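Mollham office computers to move off old operating system by September

Office computers at Mollham council will be moved to a newer version of their operating system over the coming months, after the current version reached the end of its support period.

The change covers 116 machines at the town office, the library and the works depot. Staff will keep their existing logins and email addresses, and files saved to the shared drive will not be affected.

Information services manager Joanne Whitlock said the work had been on the books for a while and was brought forward when the security updates ended.

"We could have kept the old version running a bit longer, but we would have been paying extra for it every month," she said. "The money is better spent on getting it done."

Machines will be upgraded in place where the hardware allows. Those without enough memory or with an unsupported processor will be replaced, and the old units wiped and sent for recycling. 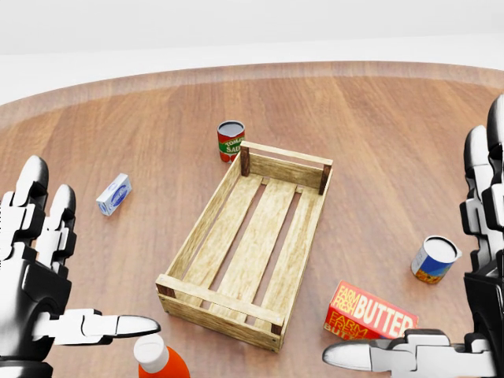 The first group to move will be the rates and records teams. Their computers were checked last month and all but a handful met the requirements. Kieran Lambert, who is running the rollout, said most upgrades would be done overnight so that people could start work at the usual time.

Staff have been asked to leave their computers switched on and plugged in, but to sign out before they go home. Laptops need to be connected to the office network by cable. An upgrade started over wireless will be stopped and put back in the queue.

Anyone who wants to know which version they have can open the Start menu, type winver and press Enter. A small window will show the version and build number. Staff do not need to send this to the help desk unless they are asked to.

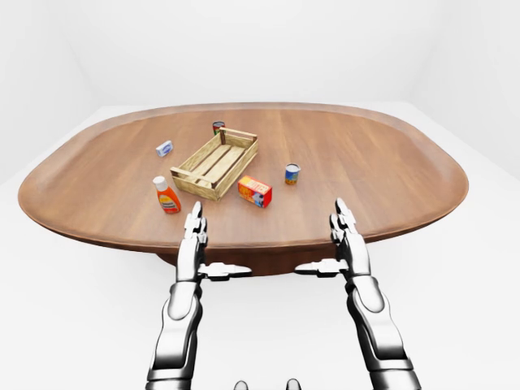
Wooden crate on an oval table.

Two older programs have held up the work. One is the permit database used by the planning counter, which was written for the previous system and would not print in early testing. The other is Stirnska, a label program used at the depot.

Noelia Prieto, who looks after the permit database, said the printing fault had been traced to a driver and a fix was being tested. Planning staff will stay on the old version until it has been signed off.

"People were getting a blank page, or the right page on the wrong tray," she said. "It hasn't come up again with the new driver, but we want to see it get through a busy week first."

Stirnska will be retired. Its replacement, Otov, runs in a web browser and does not need to be installed. Saved label templates will be carried across, though any with custom fonts will have to be set up again by hand.
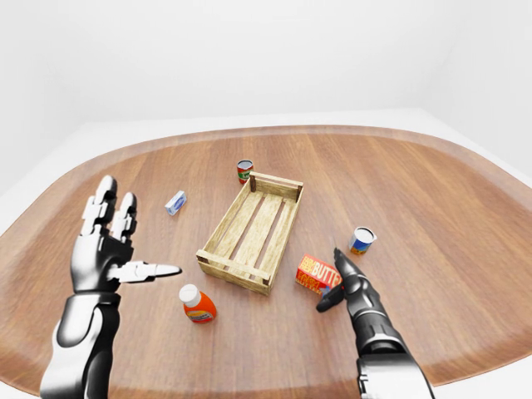

Library users will see some changes as well. The public computers will be out of service for one morning at each branch, with notices put up beforehand. Bookings for those mornings will be moved to another time at no charge. Documents left on the public machines are already cleared at the end of each session, and this will continue.

Branch librarian Kyung-hwa Jang said the new version had a larger cursor setting and a better screen magnifier, which regular users had been asking for. The screen reader will also be updated. Short help sessions will be held at 10 a.m. for anyone who would like to be shown the new menus.

The installation work has been given to Lyimo, which also maintains the council's servers. A technician from the company will be on site while the depot machines are done, as the connection there is too slow to download the upgrade files in a reasonable time. They will be brought in on a portable drive instead.

Councillor Bianka Pálfi asked at the last meeting whether the council had considered a free operating system for some of the machines. Whitlock said it had been looked at for the library catalogue terminals, and a trial could be held next year once the main rollout was finished.

A further $1000 has been set aside for replacement cables and adapters, as several newer monitors do not have the older style of connector.
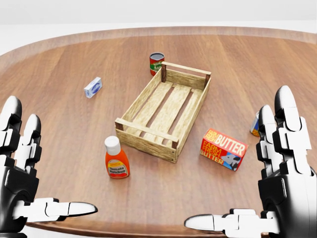

What staff need to do

Save any files kept on the desktop to the shared drive before your upgrade night. Write down the names of any printers you use, as these may have to be added again. Sign out at the end of the day and leave the computer on.

If the machine shows a progress screen in the morning, leave it alone and call the help desk. The desk will open at 7:30 a.m. during the rollout.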